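Breathwork app's calm claims rest on thin numbers

21st June

A breathing app that promises "measurable calm in one sitting" goes on sale in July, and the company behind it would like you to take its word for the measurable part.

Vulteo, the maker, says its Bako program teaches slow nasal breathing drawn from pranayama, with spoken cues and a daily score. The launch material leans on a trial held at a yoga studio in Todham, where 109 people signed up to follow the sessions at home. The headline result is that those who finished felt calmer, slept better and were "more open to inspiration."

How many finished is a number you have to dig for. It sits in a footnote on the last page of the press pack: 53. The other people who signed up are left out of the charts. They may have been busy, or bored, or they may have found that the thing did nothing for them. Vulteo did not ask, or if it did, it has not printed the answers.

There was no comparison group either. Nobody was told to sit in a quiet room for the same length of time and breathe as they pleased, so there is no way to tell what the app added. People who set aside part of the day to rest often report feeling rested. That was known long before anyone put a score on it.
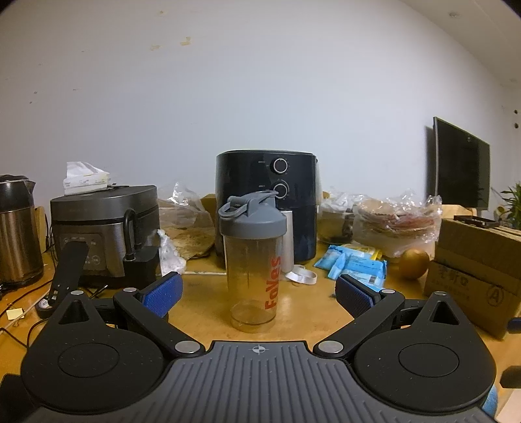
Does slow breathing do anything at all?

Many people find that it settles them, and teachers have passed on versions of it for a very long time. Whether a paid app does it better than a free class or a library book is a separate matter, and the Todham trial was not set up to find out.

The daily score deserves a harder look. Bako gives users a figure out of 736, an odd ceiling that the company says reflects "the full breath profile." Asked what goes into it, a spokesperson sent a paragraph about ancient wisdom and a link to the order page. A later message said the formula was private. Users are free to watch their score go up, then, without knowing what is going up.

The price is $39 a month after a free first week. The free week turns into a paid plan unless it is canceled, and the notice saying so comes on the third screen of the sign-up, in smaller type than the testimonials.

The Kistamum breathing circle, which meets in Todham and charges nothing, was named in an early version of the launch material as a "community partner." The group says it never agreed to that. Its name has been taken out of the current version – with no correction.

Vulteo says a second, larger study is planned and that it will include a comparison group. It gave no start date and would not say who will run it. The app goes on sale before any of that happens, and the calm claim stays on the order page.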